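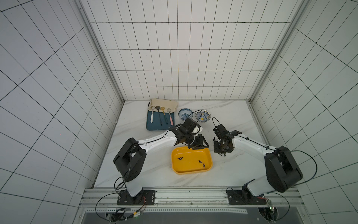 Do I need to have worked with robots before?
It helps less than you would think. We need somebody who can tighten a bolt, notice when it has come loose again, and write down both events in a notebook that other people can read.

Cell Technician, two-arm bench cell
Istness, Boredley
Part-time, 22 hours a week, starting in November

Istness runs a small tabletop cell with a pair of arms on an aluminium rail. The arms handle spoons, bowls and other things you already own. They do this with great patience and a certain amount of drift, and the drift is where you come in.

The post was held until lately by Toivo Toivonen, who has moved to our Drarkport site and taken the good hex keys with him. We have bought new hex keys. We now need a new Toivo.

What the work is

You start the cell at 8 in the morning and run both arms through their homing routine before anyone puts crockery within reach. Then you check the base plate bolts against the rail, feel each joint for play, and look along the cables for rubbing. The cables loop about a good deal, and they have to, but a loop that has found something to catch on will go on catching until it wins.

Gripper fingers get looked at daily and changed when they wear. The small fasteners on them work loose at a rate that Velimir Milošević has plotted on a graph, and he will show you the graph. Allow 30 minutes.

You will also reset the table between runs. The tray goes back to its mark, the spoons go back on the tray, and the black bits go back in the yellow one. It is not glamorous. Neither is tracing a bad connection in the electronics below the rail, though people seem to tell that story at parties.

Once a month you recalibrate both arms, with Nahuel Sosa on the other keyboard. It takes most of an afternoon and goes better if neither of you is hungry.

What we would like from you

- Some history of mending things. Bicycles, sewing machines, coffee machines and church organs have all been accepted.
- The ability to read a wiring diagram, or to learn to before Christmas.
- Calm near the stop button. Press it whenever you like. You will never be told off for pressing it, only for wondering whether to.
- Steady hands and legible writing. We will take a degree if you have one, but won't ask to see it.

You don't need to write code. You will need to restart other people's code, and to say clearly what the arm was doing when it stopped.

What you get

Pay is on our technician scale, and we will tell you the exact figure when we ring, before you have ironed anything. There is a training allowance of £2000 in the first year, your own bench, and 10 paid days shadowing Toivo at Drarkport, where you may attempt to recover the hex keys. Parking is free and almost adequate.

How to apply

Write one page to Eino Rissanen at the Istness office in Boredley. Tell him about something you looked after for a long time and what went wrong with it. Please leave out the word "passionate", as Eino has begun underlining it.

If we like the page, you will be asked in for a morning. Tapio Laaksonen will hand you a gripper with a fault in it and a cup of tea. You may deal with them in either order.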